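4. Connecting a controller and saving games

Read this section after the console has been connected to the television and switched on (see section 3). The Heltus console supports up to 2 controllers at the same time. Either may be the wireless Jillport pad supplied in the box or a wired pad purchased separately.

4.1 Pairing the wireless pad

1. Charge the pad until the light beside the charging socket turns green.
2. On the home screen, select Settings, then Controllers, then Add.
3. Hold down the Start and Select buttons together for 8 seconds. The light will flash white.
4. When the name of the pad appears on the television, press A to accept.
5. Repeat steps 1 to 4 for the second pad.

Note: Pairing is cancelled after 35 seconds if no pad is found. Select Add to begin again.

Caution: Do not charge the pad from a wall adapter intended for fast charging. Use the lead supplied and the socket at the rear of the console.
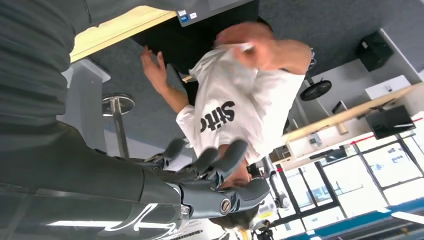
Button layout may be changed for each player under Controllers, then Layout. Four arrangements are stored in the console, and a fifth may be set by the user. Players with smaller hands often prefer the Compact arrangement, which moves the jump and fire commands to the shoulder buttons. Fingers should rest in a loose outward curl, much as the grey jointed ones in the photograph do, and should not be pressed flat against the pad. Players who feel discomfort in the thumb or wrist should stop and rest before continuing.

4.2 Saving and restoring a game

Each built-in title has its own save area. Cartridges fitted with a battery continue to save to the cartridge itself – the console does not copy this data unless instructed to do so.

1. Press the Menu button during play. The game will pause.
2. Select Save State and choose an empty slot.
3. Wait for the word Saved before returning to the game.
4. To restore, open the same menu, select Load State and choose the slot required.

The console holds 200 save states in total. When almost 200 have been used, a warning is shown on the home screen. Old states may be deleted singly or by title.

Caution: Do not remove a cartridge or switch off at the wall while a save is in progress. Data lost in this way cannot be recovered. 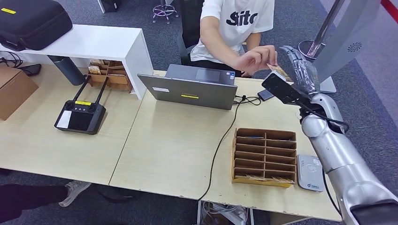

Photograph: Zsófia Boros / Ekik

4.3 Copying saves to a memory card

Only cards formatted in the console will be recognised. Formatting erases everything on the card.

1. Insert the card, label side up, into the slot beneath the front flap.
2. Select Settings, then Storage, then Format Card.
3. Select Copy Saves and mark the titles to be copied.
4. Select Eject before removing the card.

Note: Saves made with software issued before August 15, 2023 must be converted before copying. The console will offer to do this when the title is marked.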